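10/24/19

Glaze bench, second try at the yellow

Okay, so the kiln came down overnight and I got the lid open before coffee, which I regret, because now I'm writing this with cold hands and a lot of opinions. Short version: the yellow is better. Longer version below, for me and for whoever takes over the test tiles when I'm off.

Same clay body as in August (the Drumeck white, last of the open bag, a bit stiff so I wedged in some slop from the bucket). Eighteen tiles, thrown as a ring and cut up, so they all have a little curve and a foot. I like these way more than the flat ones! You can see what the glaze does on a vertical face and you don't get fooled by something that looks gorgeous lying down and then runs right off a cup.

Recipe is the Flinska base, with the Celel yellow stain added in steps. I weighed everything on the small scale. The big one is drifting again, don't trust it under 50 grams. Sieved twice through the 90 mesh, and I do mean twice, the first pass left those little yellow freckles we had last time. I was kind of hoping the freckles would be charming. They were not charming.

Dipping: three seconds on the first row, five on the second, and on the third I lost track because the phone rang, so call it "long." The long ones crawled at the rim. No surprise there. The three-second ones went thin and sort of lemony over the edges with the white coming through, and those are my favorites, but I can already hear the complaint that they look unfinished. The five-second row is the sensible one. Boring, even, covers everything.

Firing was slow to start and then I let it go at medium. The shelf cones leaned more at the bottom than at the top, same as last time, so the bottom is still running hotter. I moved the tall posts to the back to see if that would help and I can't say it did. Next load I'd like to leave the bottom shelf half full and see. Also the peephole plug is cracked clean through. I wired it together. Somebody order a new one please, I keep forgetting to write it on the board.

The pinholes! Almost forgot. Eighty-seven of them on tile 11 alone, yes I sat there with the loupe and a pencil and marked every one, and then tile 12, same dip, same shelf, had hardly any. Tile 11 was cut from the part of the ring where I'd been patching with wet slop, so I think it's trapped air or stuff burning out of the clay late, and the glaze is sealing over before it can get out. Things I want to try, in whatever order I get to them: a slower bisque, a short hold at the top, and wiping the bisque with a damp sponge before dipping (we used to do that and then everyone got lazy, me included).

For shapes, I'm still thinking a plain straight mug, yellow outside, white inside, with a glaze line right at the lip. White liner first, pour and roll, let it sit, then dip the outside upside down to just under the rim. The overlap is where it gets fussy. If the two coats stack up you get a fat ridge you can feel with your lip, and if they miss you get a bare ring. Yellow carried up onto the lip hides a multitude of sins.

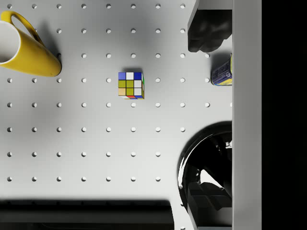
Dizon read all of the above over my shoulder and said the liner should go on last, because a white drip on yellow wipes off a lot easier than a yellow drip on white, and also that I should stop wedging slop into old clay if I'm going to complain about holes afterward. Fair on the second one. On the first I don't agree, the liner always splashes when I pour it out and I'd be sponging the outside all afternoon, but I'll do four cups each way and we can look at them side by side.

Handles: pulled, not extruded. Attach them a little wetter than feels right, the last batch cracked at the top join. Leave them under plastic overnight and don't let anyone prop the damp room door.

To do: new bag of Drumeck, plug for the peephole, relabel the stain jar (the tape fell off in the sink), wash the sieve NOW before it sets up like last week.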